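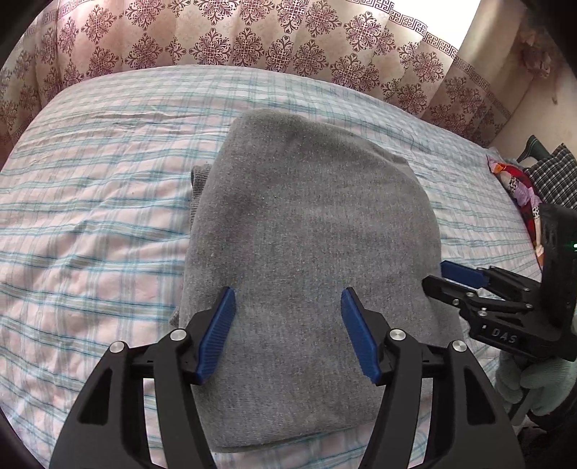 Laundry room changes at Brodgate

The four washers in the basement laundry at Brodgate are being replaced in April. The new units are the Gemetti front loaders already running in the Trivel building. Spin speed is fixed by program and can no longer be set by hand. The wool program runs at low spin, so knitwear will come out holding more water than it did from the old machines. Allow extra drying time and dry it flat.

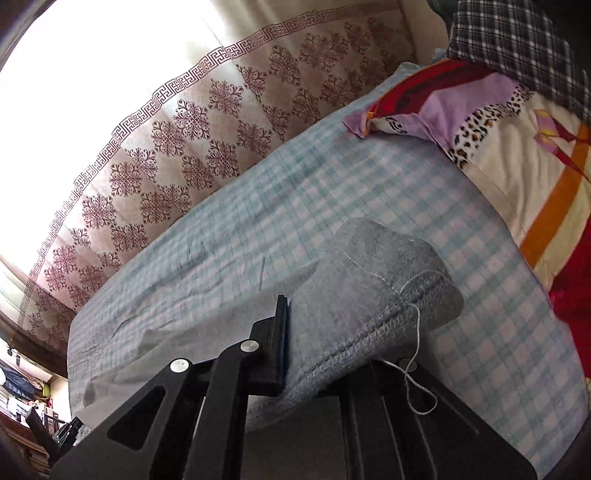
Maximum load on the wool program is 2 kg. The control panel does not weigh the drum and will accept a heavier load, but the rinse is poor above that limit. For cotton, the limit is 8 kg. Powder goes in the left drawer compartment and liquid in the center one.

Payment moves from coins to the Zulu card. A wash costs 80 points and a dryer cycle costs 50. Points left over from the pilot carry across at the same value. Cards with a zero balance are locked after three months and have to be reactivated at the front desk.

The dryers stay as they are. Lint screens should be cleared before each cycle. The room will be closed from 8 a.m. to 4 p.m. while the drain line is connected.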